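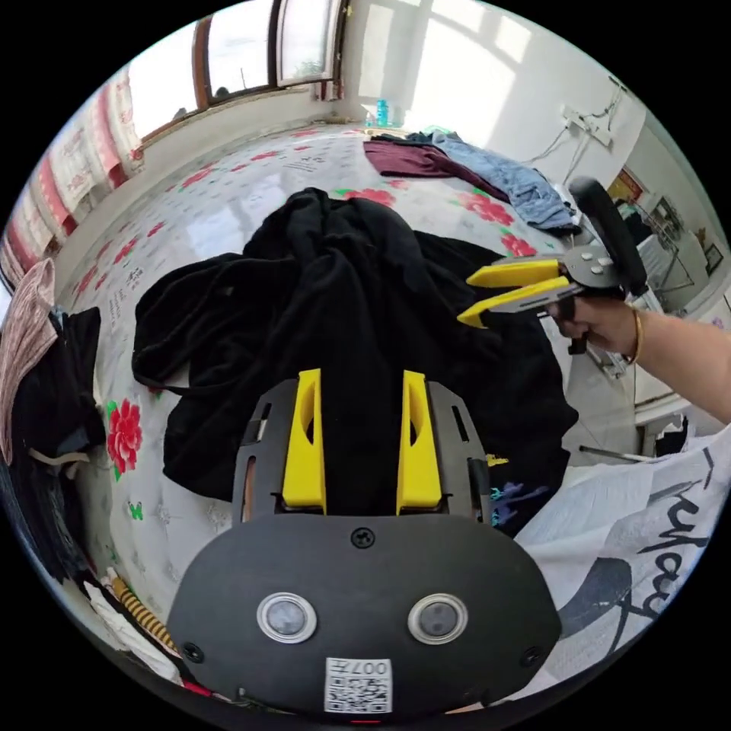

Neighborhood Meetings

Minutes, Skutlow Street Garden and Orchard Group
October 2022
By Uchenna Okafor

We started a few minutes late while people found chairs and finished off the apple cake. Afonso Coelho chaired. The July minutes were read and accepted with one fix: the pears went to the Mathebula school kitchen, and the old version had them going to the church.

Harvest. What a season! Afonso read out the final weight and got a round of applause – 2427 pounds of apples, up from 2279 last year, and that's with the two oldest trees by the fence hardly bearing at all. The late russets were the surprise, sweet and crisp right to the end. Several people asked for cuttings. Afonso will take them in winter and would love company if anyone wants to learn how it's done.

Cider day. Everyone wants it again. The Fullero press worked beautifully once the handle was tightened, and we filled every jug we had and then went door to door asking for more (thank you, whole of Skutlow Street). Next year we'll start collecting jugs in summer. There was a long and happy talk about whether to mix in crab apples. The group agreed to try one small batch with and one without and taste them side by side.

Water. The tank holds 2000 gallons and was nearly dry by the end of the summer. Uchenna has been reading up on gutters and showed a sketch for catching rain off the shed roof as well. People liked it a lot. She'll get a price for the pipe from Prosix and bring it next time. Until then, please keep the hose on the young trees only.

New planting. Two plums and a quince were picked from the list after a show of hands. The quince won by a mile! Holes to be dug before the ground gets hard, along the west path where the beans were. Bring your own spade if you have one you like.

Compost. The left bin is ready and it looks wonderful, dark and crumbly all the way down. Help yourselves, but leave enough for the new trees. No more citrus peel in the right bin, please.

Any other business. The gate latch sticks again – Afonso will oil it. A request was made for a bench near the herbs, and the spot by the sage was the favorite. Seed swap envelopes are in the shed, top shelf, in the cookie tin.

Next meeting: same place, after the leaves are raked. Uchenna is bringing the soup.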